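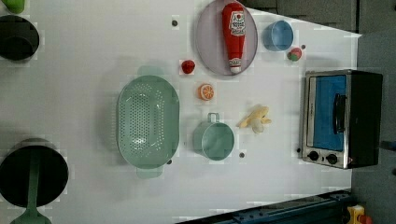 Choosing a gripper for mixed household items is mostly a matter of deciding which failures can be lived with. At the Tolcombe test room, Lindiwe Ntuli and Ayanda Shezi have spent much of the year comparing three end effectors on the same arm, using a toy kitchen as the workpiece. The choice of toys is practical. A colander full of small drainage holes gives a suction cup very little to seal against, a peeled banana with its flaps splayed offers no obvious pair of parallel faces, and a ketchup bottle lying along an oval plate leaves a finger little room between the bottle and the raised rim. Each of these is a known weakness of at least one common gripper type.

The first candidate was a parallel-jaw unit from Prastico, with flat rubber pads and a single motor. The second, built by Mabuza, has two jointed fingers that close around an object and stop when the motor current reaches a set limit. The third is a suction head with one bellows cup, assembled in-house and known on the job sheets as Rirnwood. All three were mounted through the same wrist plate and driven by the same controller, so that changes in arm speed or path planning would not colour the results.

The programme ran to 2,854 grasp attempts. An attempt was scored as a success if the item was lifted clear of the table, held for 13 seconds and set down within its target area. Items that slipped but stayed in the gripper were logged separately, a category that Shezi says caused more argument than any other.

On plain shapes there was little to choose between the two fingered grippers. Both handled cups by the rim with few losses. The Prastico unit was the quicker of the two to open and close, and its wide pads were forgiving of small errors in the position estimate. It did less well on round fruit, where a grasp even slightly above the widest point tended to squeeze the item downwards and out.

The Mabuza fingers reached 96 per cent on fruit, the best figure for any pairing of gripper and item group. The cost was space. The jointed fingers sweep outwards as they close, and in a crowded layout they pushed neighbouring items before they had hold of the intended one. Ntuli's answer was to add a clearance check to the grasp planner, which rejected any approach with too little free table on either side. Collisions fell, but so did the number of items the arm was willing to attempt.

Suction was fast on plates and poor on nearly everything else. A softer cup improved the seal on curved surfaces but let heavier items swing during transfer. Anel Adams, who maintains the vacuum side, fitted a pressure sensor close to the cup in place of the one at the pump. The controller could then detect a failed seal before the arm began to lift, and the time wasted on each miss dropped noticeably.

Camera position proved nearly as important as the choice of fingers. A view from directly overhead separates items well and makes planning on the flat simple, but it says little about height. A cup and a shallow dish can look much alike from above. Elmarie Le Roux added a second camera at the wrist and used it only for the last part of the approach. Dark cookware remained difficult, with depth readings inside black pans often missing altogether. The current software fits a circle to the rim and ignores the interior.

Handles are the subject of the next round. Long pan handles suit the parallel jaws, provided the grasp is near enough to the pan to limit twisting at the wrist. Loop handles are better served by a hook, and Sheldon Gauthier has drawn one that clips over a standard Prastico pad. Testing is due to start in September, with the controller settings left unchanged.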